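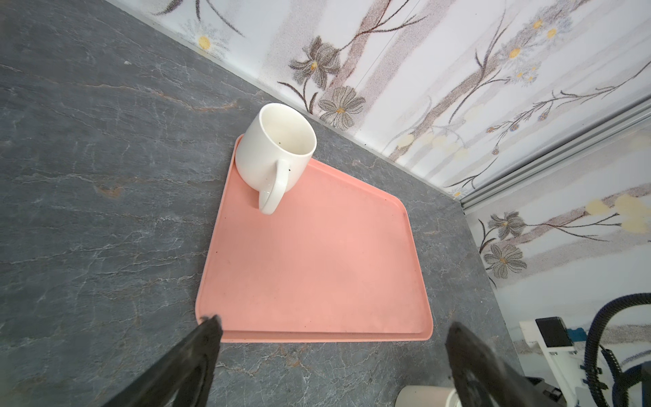 ## Two grippers, one mug: bits and pieces from the Neltlow bench

**Mug on the pink tray, seen from the wrist.** Both black fingers are open, the mug is up near the far edge with its handle coming round towards the lower left, and the rim's open to us. I'm fond of this view. It's what the policy gets to look at as well, so if I can't tell where the handle is from here, I can't really grumble when the arm can't either.

Hello! I've been meaning to put this page up since April and kept fiddling with the fingers instead. It's my corner for the gripper comparison, which Coralie Sheehan and I have been running on the kitchen bench at Neltlow. We're putting the Caltik parallel gripper (long stiff fingers, very plain, very quick) against the Barkley, which has softer pads and a sort of give at the knuckle that I was quite rude about to begin with. I've taken most of it back.

Same arm for both, same controller, same wrist camera, and the same poor old crockery. If you only want the short version: I'd pick the Caltik for mugs and the Barkley for nearly everything with a lid. The long version is below, in no great order.

### The tray

Salmon pink, and I won't hear a word against it. We tried a grey one first and it vanished into the countertop, which has all that pale veining and rusty brown in it. The camera's auto exposure couldn't settle either, and every time the arm swung round to the wall side the whole picture went dim for a moment. With the pink tray there's an edge you can find at a glance. It's picked up scuffs and smudges, mostly down the right-hand side, and I've left them alone. A tray that gets used looks like that.

The raised lip matters more than I'd expected. A mug sitting close to it, like the one at the top of this page, is a harder grab than one in the middle, and you have to decide early on whether you're coming in over the lip or along it. The Caltik likes to come in over. The Barkley's pads are fatter and they catch, so with that one I come in along the edge and swing the wrist at the last moment. It looks fussy but it's kinder on the tray.

### The wallpaper

People always ask about the flowers! It's a printed floral covering on the wall panels, grey petals and yellow middles, brown stems going everywhere. We picked it to be busy. I wanted to know whether a fussy background would upset the pose estimates, and for the mug it hardly did. The rim is a good strong shape against nearly anything. The cream lids were another story, and more than once the arm went off very confidently towards a daisy.

### Finger notes

The Caltik fingers came as plain bars. Ours have a cutout and rounded edges, to a drawing by Căpraru, who used to have the bench next to mine and is still the person I ring when something flexes. The rounding was meant to stop us scraping the tray. The cutout was meant to save weight, and I can't say I've noticed any difference there, but it does let you see a bit more past the finger on the wrist camera, so it's stayed.

Barkley fingers you use as they come. They're moulded, you can't really file them, and when a pad wears you swap the pad. I got through 2 of them before I learned to slow the close down.

### How we ran it

It was 200 grabs on each gripper, all with the camera running. Coralie placed the object, I pressed the button, and then after lunch we swapped over to keep ourselves sane. A grab counted if the thing left the tray, stayed up while the arm moved to the far side, and came down standing. Tipping over on landing was a miss, even when it was a lovely lift (we argued about this one, and she was right).

We also moved the handle round between goes. I'd been leaving it pointing the same way every time without noticing, and Coralie spotted it on the Wednesday, when I was feeling rather pleased with my numbers. So those came out and we started that batch again – an annoying afternoon but a much better test.

### What went wrong, and with which

- **Caltik, handle towards the finger.** It closes on the handle, the mug turns, and you end up holding it crooked. The lift usually works and the landing doesn't. Opening a bit wider before going down sorted most of these.
- **Caltik, thin cups.** Too much squeeze. I turned the force down by 2 steps on the controller and that was enough.
- **Barkley, shiny glaze.** Slides. It's gentle about it, a slow sad slide, so you have time to watch.
- **Barkley, anything close to the lip.** As above, the pads catch. Come in along the edge.
- **Both, cable.** The corrugated hose loops out wide by the camera mount and if you turn the wrist too far it pulls. We lost 7 goes to this before I put a software limit on the last joint. Do that on your first day and spare yourself the twanging noise.

### Camera position

I've had the wrist camera in a few places by now and I like it where both fingertips stay in view the whole time, one coming in from each side. You give up some of the bench, and things close to the bottom of the picture get lost, but I'd sooner see the tips. When I had it higher up I kept guessing how open the gripper was, and guessing badly. The view does make the tray look like a great wide wedge. You stop noticing after a morning.

I tried a wider lens as well. More flowers, smaller mug, didn't keep it.

### Still to do

Spoons, which I'm dreading. Coralie wants to try the Barkley pads stuck on the Caltik fingers, and I've said yes as long as she does the glueing. I'd also like to repeat the mug set with the lights low, because our blinds are usually half down by four o'clock and I've only ever tested in the mornings.

If you've run either of these grippers on kitchen things, do drop me a line, especially if you've got force settings for thin cups that you trust. Mine are scribbled on masking tape on the side of the controller and the tape's starting to curl.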